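Why Does Toothpaste Have a Cap? And Other Questions About Paste

2025-03-21
By the Kalstead Children's Science Page
Reading time: 2 minutes
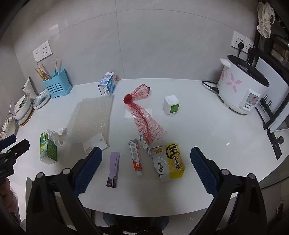
Is toothpaste a liquid or a solid? This question looks easy, but it is a little difficult. Water is a liquid, and it runs out of a bottle when you turn the bottle over. A stone is a solid, and it keeps its shape. Toothpaste does both things. You can turn an open tube over and usually nothing falls out, but when you press the tube, the paste comes out like a soft worm. A tube with a white screw cap, like the one lying on the white countertop, can rest on its side for many days and the paste inside stays quiet.

Scientists say that toothpaste is a paste. A paste is made of very small hard grains mixed with a thick liquid. When you do not push, the parts hold each other and the paste stands still. When you push hard enough, they begin to slide, and the paste flows. On your brush it stops again, so it does not run down the handle.

The small grains have also another job. They rub the teeth and take away plaque. Plaque is a sticky layer which is made by very small living things called bacteria. Bacteria like sugar. They eat it and make acid, and the acid can hurt the hard outside of your tooth. This outside is called enamel.

Most toothpaste has fluoride too, which helps the enamel to stay strong. Dentists ask us to brush 2 times every day, and to spit out the paste at the end.

And why the cap? There is water in the paste. If you leave the tube open, the water goes slowly into the air, and the paste near the hole becomes dry and hard.

Try it at home: put a small drop of toothpaste on a plate, and next to it a drop of honey. Tilt the plate. Which one moves first? Look at the plate again the next day and touch both drops with a toothpick. Do not eat them after!

More to read
Why Is Honey Sticky?
How Soap Bubbles Get Their Colors
What Is Inside a Tooth?
A Walk by the River in Stisley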